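Fluffy blanket on top of a patchwork-style quilt: fold it or leave it?
11 replies · 3 shares
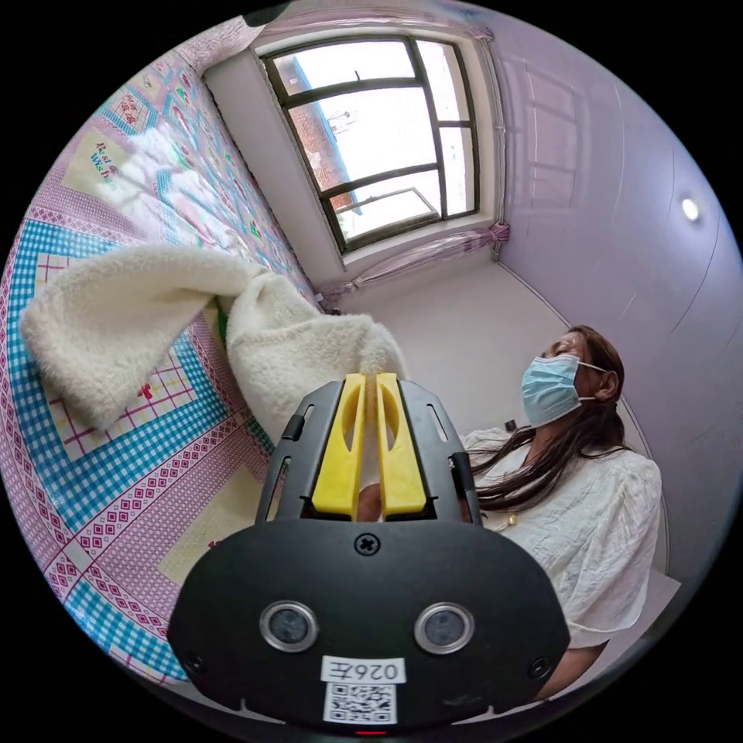 Re: fold it or leave it?
Posted by lavenderlodger, 9 December 2019

Evening all. I've been sorting out the little bedroom (lavender walls, dark brown window, you may remember me moaning about the paint in October) and I can't settle on what to do with the white fleece. The quilt is so cheerful, all pink with blue gingham borders and little red flowers, and it even says "Best Wish" on it, so it seems a shame to hide it. But my feet get cold!

mothballmary wrote:
Oh, what a sweet quilt. I'd fold the fleece in 3 lengthways and lay it across the foot, then you can pull it up at night without getting out of bed. I did that for years in our draughty place in Zurkthorpe.

Kobzar_knits wrote:
Have to disagree with Mary there, sorry love. A shaggy pile like that goes flat along the creases if it's always folded the same way. I just give mine a good shake and let it flop.

mothballmary wrote:
Flop! My mother would have had words. A quick brush with your hand and the pile comes up lovely again.

teapot2075 wrote:
I'm with Kobzar on this one, though I'd keep that window shut if it's feet we're worried about.

lavenderlodger wrote:
I do like a bit of air, teapot! I'll try it Mary's way for 4 nights and then have a flop, and let you know.

2 shares · Comments (11)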